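## 3. What parents told us about bedtime

I'll admit I came into this part of the study expecting screens to be the big story. They weren't, or at least they weren't what parents wanted to talk about.

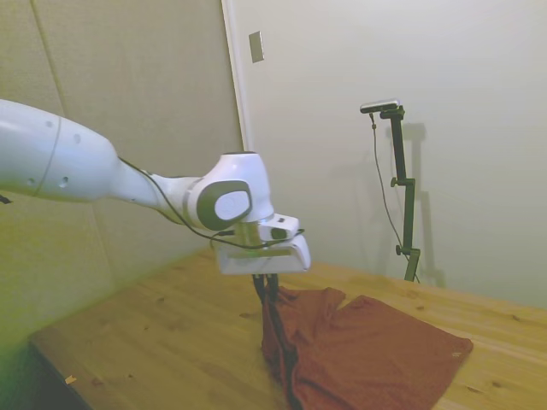
**Figure 2.** White robotic arm over a light wooden tabletop.

We sent the sleep diary to 466 families in Lurkdale and Cirnton, and 152 of them kept it going for the full three weeks (I have two kids of my own and I'm not sure I would have lasted past the first Thursday). Between them they gave us 1459 usable evening entries. Mahtab Ghaffari and I read every one, separately, and then argued over the ones we'd coded differently. Most of our arguments were about what counts as a "stall." Is asking for water a stall if the child drinks it? We went with yes if it was the second cup.

The thing that jumped out at me was how often the trouble started well before bedtime. Parents wrote about baths that ran long, a sibling's late practice, a grandparent calling right at pajama time. One mother in Cirnton wrote, "By the time we get to the book I'm already mad, and she knows it." We saw versions of that line all over the diaries, mostly from parents who were on their own in the evening.

We also did 25 follow-up phone interviews, using the question list from the earlier Conivov study with a few changes. I dropped the question on "sleep hygiene" after the first two calls, when both parents thought I was asking about tooth brushing! Asking "what does a good night look like?" worked much better, and people really opened up. Several fathers told us a good night was one where they got to sit down before nine.

Families who had a set order for the evening, even a loose one, described fewer stalls than families who went by the clock. I want to be careful with this. We didn't assign anybody to a routine, and calmer kids may simply make routines easier to keep. The Esfahani scale, which we used to score child temperament, only goes so far in sorting that out, and we had no scores at all for the under-threes. I come back to this problem in Section 5, along with the weekend entries, which were messy enough that we had to treat them separately.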